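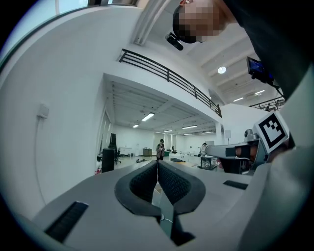

October 20, 2022

Spent the morning on the tag tracker again. The pose of the right gripper was still jumping whenever its marker turned nearly edge-on to the camera. I had blamed the detector for most of September, but the detector is fine. The corner order flips between two solutions that fit almost equally well, and my code picks whichever has the lower error. I changed it to keep both and choose the one nearer to the last good pose, with a timeout so it can't stay wrong for ever. On the old log that took the flips from 277 to 7. The seven that are left all come straight after a dropout, so there is no last good pose to compare with.

Kai-wen merged it before lunch. We agreed to leave the filter gains alone until we have a full set of new recordings, otherwise we won't know which change did what.

After lunch, clock sync. Skumow stamps each message when it arrives and not when the shutter fires, and the delay isn't the same on every stream. I wrote a small script that takes the gripper opening as seen from the pads and the same opening worked out from the markers on the head view, then slides one against the other until they match. It works well when the fingers open and close a few times early on. When someone starts with the fingers shut and leaves them shut, there's nothing to line up and the script returns rubbish with a very confident score. Need to add a check for that.

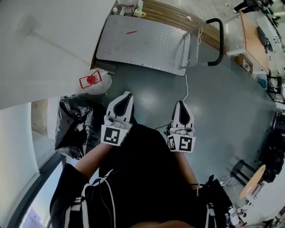 Bevan thinks the script is a patch over the real fault and that the stamping should be fixed in the driver. He would put the hardware time in the message header and drop anything without one. He may well be right, but the driver is shared with the Irel people and a header change means everyone rebuilds. I asked him to write it up. In the meantime the script stays, and the offset it finds goes in the metadata so it can be undone later.

Ngan-ling asked for the training loader to stop reading whole episodes into memory. I moved it to chunks of 1000 steps. Slower on the first pass, no difference after that. The shuffle buffer is 4000 now and I haven't tested anything bigger. 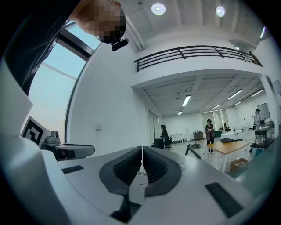
The other thing with the loader is the action labels. We store the gripper pose in the world frame and convert to relative motion at load time, and the conversion was using the pose after smoothing for the start and the raw pose for the end. A small error on each step, but it always leaned the same way during fast moves. It probably explains why the policy overshoots in replay. Fixed, with a test this time. Esmaeil has started a fresh training run from it.

Tomorrow: the check for closed fingers, then look at the dropouts. Reply to Maxine about disk space.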